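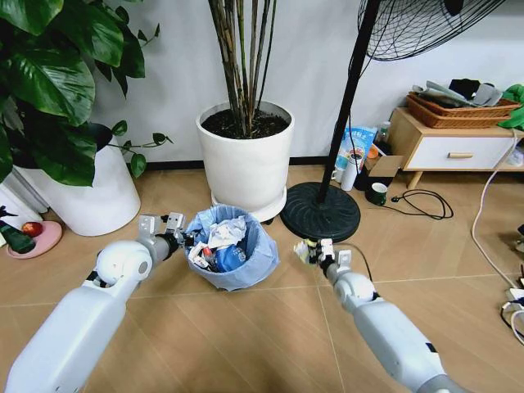 Liya Tamiru
Member, Prellby Household Help

Bin liner keeps sliding down inside a round bin

I have a round open bin that stands on the floor, in front of a large white planter. The liner is a light blue bag, folded over the rim so that it hangs down the outside. Once the bin is half full, the fold creeps inward and one side drops. Litter then ends up between the bag and the bin wall, or on the floor.

The bags are Brillari, nominally the right size. I have tried a deeper fold and a shallower one. The deeper fold holds longer but uses up bag, and I can't tie it off afterward.

Second, the floor is wood-look planking with thin seams. Fine crumbs and bits of potting soil collect in the seams and along the black baseboard. Is there a method that doesn't involve a wet mop? The planter is on a round stand with a caster, so it can be moved, although it is heavy with soil in it.

Graciela Barrientos
Regular contributor, 55 answers

The bag slides when air is trapped under it. As rubbish goes in, the bag is pushed down against the air pocket and pulls on the fold. Open the bag fully, push it to the bottom with your hand, and run your palm up the sides before folding the rim. If it still slips, run a wide elastic band over the fold, just below the rim. The band should be a bit smaller than the bin so that it grips.

The nominal size on the packet is volume. What matters for the fold is circumference. Lay the bag flat, measure across the opening and double it. Compare that with the distance around the rim. A bag 4 cm larger than the rim holds well. Mine was 11 cm larger and never stayed put — I knotted the slack at one side and it has been fine since May.

For the seams, vacuum with the bare crevice tool, along the seam and then once across it. Roll the planter out first and do the baseboard behind it. Push from low on the pot, near the stand. If you push at the rim it can tip.

Tistuvton
New member

Just buy a bin with a lid and an inner ring. I have an Afridi one and the bag doesn't move. Can't help with the floor, mine is carpet.

Liya Tamiru

Measured it. The bag is 9 cm over, so I will try the knot first and then the band. The crevice tool got most of the soil out, except at the corner of the baseboard, where I used a dry paintbrush.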